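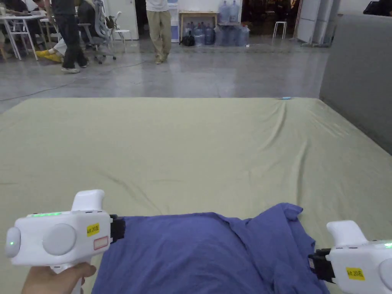 Blue laundry on a green fitted sheet.

Bed Linen: A Few Things Worth Knowing

I have been washing sheets for most of my adult life and was bad at it for the first half. These are the tips that stuck.

Wash sheets by themselves. A fitted sheet in a mixed load will swallow every sock in the machine and hand them back as a damp ball. Shake it out halfway through drying and it might even dry in the corners.

Skip the softener. It coats cotton, and towels end up about as absorbent as a raincoat. Half a cup of white vinegar in the rinse does the job, and the smell is gone by the time the load is dry.

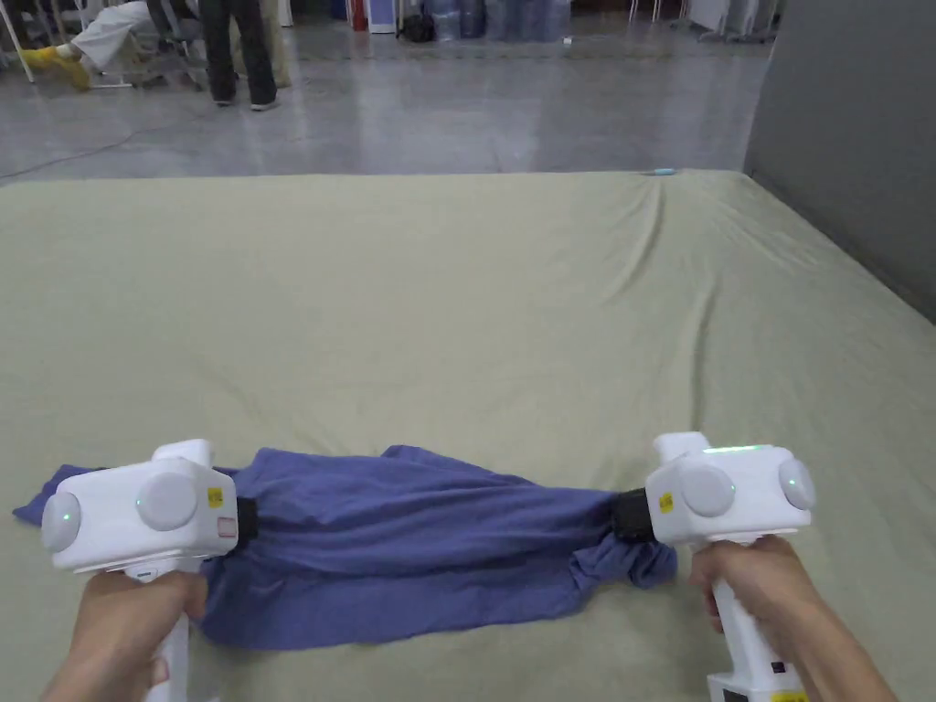
Fold shirts on the bed if your dresser top looks like mine. The bed is flat, it's the right size, and you can't go to sleep until the pile is put away. I have tested that last part and you can, but you wake up with a button printed on your cheek.

Thread count is mostly a way to sell sheets. I once paid extra for a set marked 700 and it pilled by November. The plain percale from Surkside has outlasted it, and two mattresses. 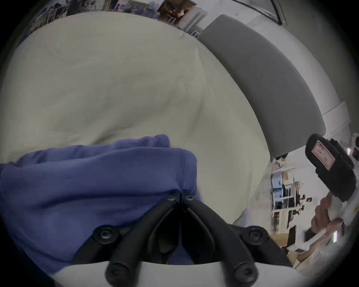 Fitted sheets that won't stay put

Measure the mattress depth before you buy, topper included. If the corners still pop off, sew a strip of wide elastic across the underside of each one. Sheet clips work too, until one gets loose and finds your foot at night.

Blue dye on pale sheets

Don't put it in the dryer. Soak in cool water with oxygen bleach for up to 70 minutes, check, and soak again. If it's still blue after that, you own blue sheets.

Updated March 2014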